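4.2 Length of stay and the choice of base

The survey asked visitors where they slept on each night of their trip and how far they went from that place during the day. Of the 2961 people who returned a form, 1488 had stayed in one place for the whole of their holiday. We call these single-base visitors. The remainder had moved at least once, or had passed through the area on the way to somewhere else, and we call them touring visitors. The division is a simple one and it hides some awkward cases, such as families who kept a cottage in Dradero but spent a night away in the middle of the week. We counted these as single-base if they had paid for the cottage throughout.

Single-base visitors stayed longer in the area as a whole. They were also more likely to have come before. When asked why they had picked their base, they tended to give practical answers: the road was easy, the shop was open in the evening, there was somewhere to leave bicycles. Scenery came up less often than we had expected, given how heavily it features in the printed guides. Several people wrote that all the villages in the valley were pretty and that it made no difference to them which one they slept in.

Touring visitors gave a different kind of answer. They spoke about the route and the next stop, and many had booked only the first night or two before leaving home. They spent less in any one village, although they visited more of them. Owners in Gruro told us that one-night guests arrived late, ate elsewhere and left before ten in the morning. Owners in Ersoy, which lies on the coast road and has a harbour, were happier with this trade and had arranged their prices to suit it.

4.3 Day trips from the base

We asked single-base visitors to mark their day trips on a map. The lake path at Markumier was marked most often, followed by the beach at Ersoy. Trips to the beach fell away sharply on wet days, as might be expected, but trips to the lake did not. Walkers appear to have gone out whatever the forecast said, and a number of them noted that the path was quieter in rain.

Few trips went beyond the valley and the coast. The old mining villages to the north are less than an hour by car and have a museum, yet they were hardly marked at all. In interviews, visitors said they had not known the museum was there. The valley leaflet does not show it, as the leaflet stops at the district boundary.

4.4 What visitors pack and what they wash

Accommodation owners raised one matter that our form had left out. Guests who stay for a week or more want to wash clothes, and they ask about it before they book. Light clothing of the sort shown in Figure 3 is easily dealt with in a basin, but walking trousers and children's fleeces are not, and drying them in a small room is harder still. Cottages with a machine and a covered line were booked earlier in the season than those without, according to the owners, though we have no booking records to test this.

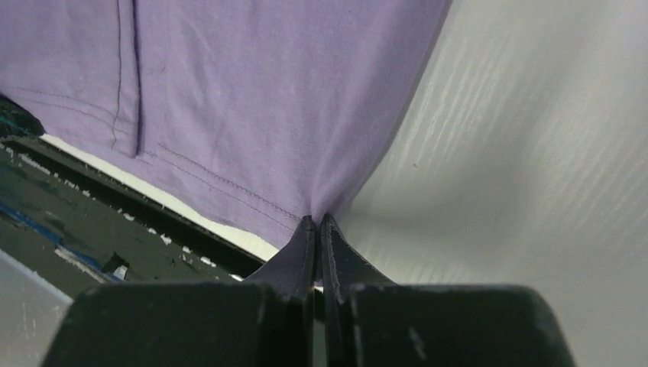
Figure 3. Lavender-coloured knit fabric.

Indira Kandasamy told us that in August she turned away week-long bookings because she had no drying room, and that the same families then took a place in Dradero at a higher price. She thought a shared drying room in Gruro would keep more of them in the village, and she would be willing to pay towards it if the car park could be used.

Other owners were less sure. Güven Güler had looked into the cost of fitting out an outbuilding and was quoted 2000 for the electrical work alone, which he did not expect to earn back from guests who mostly stay one or two nights. The two views fit the pattern in 4.2. Where the trade is made up of touring visitors, facilities for a long stay bring little return, and without those facilities longer stays are less likely to be booked. We return to this in Section 5, where the villages are compared by type of accommodation.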